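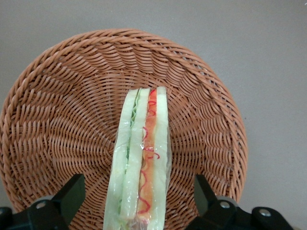
Okay, the spring and summer report from Oston, and I'll start with the money because I know you'll skip to it anyway! We've spent $2,927 of the grant so far, nearly all of it on materials and on Jihad Nasrallah's teaching hours. The evening craft classes are full, and the beginners have moved on from flat mats to shallow round baskets like this one, with a thick braided rim and the weave spiraling in toward the middle. That rim is where people get stuck (me included), so Jihad has added a whole extra session on finishing edges.

Attendance is better than I dared hope back in March. We had 15 places per course and filled every one, and 90 people have now come through at least one class. The target was 100 by the end of the year, so we're in good shape. Oľga Kollár is running the Stosamlow group on her own now and it's going great, apart from the parking.

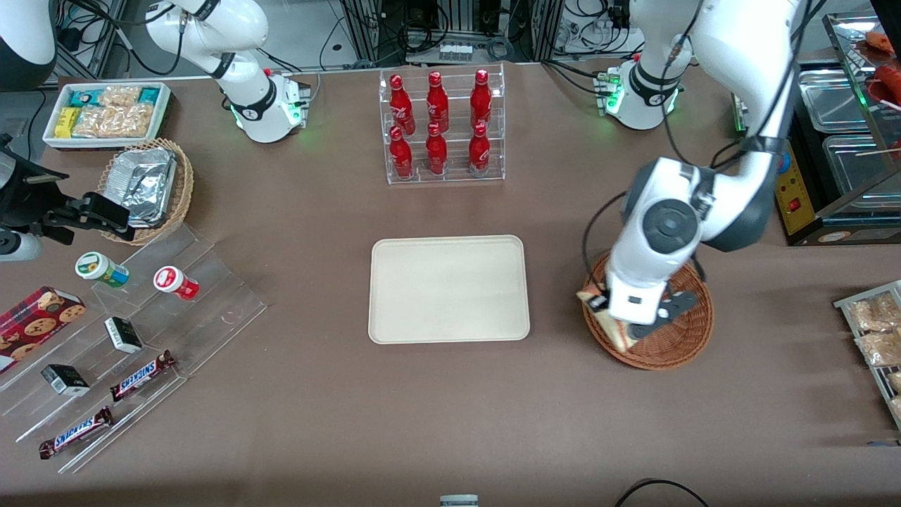
The one thing behind schedule is the pattern booklet. Taner Işık has the drawings done, but the text still needs a proper edit and I keep putting it off – sorry! I've asked Khalil to take the first half so it doesn't all sit on my desk. We'd also like to move the leftover printing money over to cane and dye for the fall courses, if you're okay with that. Could you let me know before we place the order? I'll send the receipts separately.

Ghassan Awad
29 July 2025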